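From: Esquivel list member
To: plalow-tidy
Subject: Re: Re: The toy corner, round two

On a morning in September, a list member wrote:

> I've been reading along for a while and finally have a question. Our
> spare room has turned into the place where every ball, strap, gadget
> and stuffed thing goes to live. I put it all in one big box and the
> box is now just the mess with sides on it. Do you sort by who it
> belongs to, or by what it is? And what do you do with the straps??
> I have a whole nest of them.
>
> Also, is ribbed plastic a pain to keep clean? I'm looking at a couple
> of ribbed tubs and my sister says the grooves will drive me mad.

Oh, I'm so glad you wrote in, because I spent yesterday on exactly this job and I'm still pleased with myself!

Short version: sort by what it is. We tried sorting by owner for 2 years and all it got us was arguments over the tennis balls. Now it's soft things, bouncy things, things with a battery, and things that tangle. Four piles on the floor, no thinking allowed, and if you can't decide in a second or two it goes in whichever pile is nearest.

I do the first pass with everything still in a heap, which sounds backwards, but I find that if I start lining things up I get distracted and end up rearranging a shelf (I once alphabetized board games instead of making lunch). My favourite find was the plush with the green leafy cap and the little stitched face. I'm calling it a vegetable, the rest of the household says fruit, and the vote stands at 2 to 2.
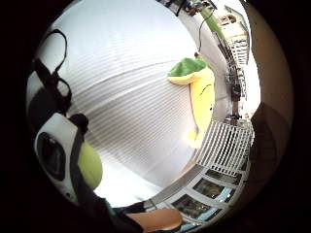 STRAPS

Right, your nest. Do these last, when the floor is clear. I shake each one out, fold it in half, fold it in half again and put an elastic around the middle. Black straps go missing in a dark bin, so mine have moved to a hook on the inside of the closet door. I put up 6 hooks and have filled every one of them, which tells you how many straps I'd been pretending not to own.

If a strap belongs to a particular bag, clip it back on that bag right away. Don't put it aside "for now". I know what happens to "for now" in my house!

RIBBED PLASTIC

Your sister has a point but I'd still buy them. Dust does settle in the grooves. I go along the ribs with a dry paintbrush, an ordinary one from the Galto hardware bin, and then a damp cloth in the same direction. Going across the ribs just moves the grey stuff from one groove to the next. For anything with a lid, do the step where the lid meets the body as well, as the fluff loves a ledge.
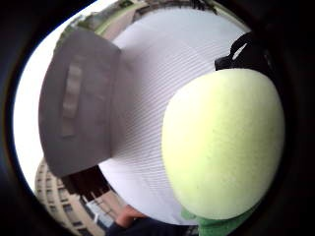

Balls I wash in a bucket of lukewarm water with a tiny squirt of dish soap, squeeze the foam ones gently and leave them on a towel overnight. The felt ones I only brush. They never come back to their original colour and I've made my peace with that. Please don't put foam in the dryer. I did it once and the smell hung around until the holidays.

For the bin itself, I'd go shallow and wide. Ours came from the Vordale swap shelf and it's low enough that you can see the bottom without digging, so things get put back more or less where they came from. Deep boxes look tidier from the doorway, but whatever you want is always underneath.

One question back to the list: does anybody have a good way of storing the things with batteries? I take the batteries out and tape them in a little bag to the gadget, but the tape leaves a sticky patch on the shell and I'd love a better idea.

Let us know how the nest goes, and tell us what you find at the bottom of the box!

Cheers from Esquivel

--
plalow-tidy: 89 subscribers
To leave the list, reply with "unsubscribe" in the subject line.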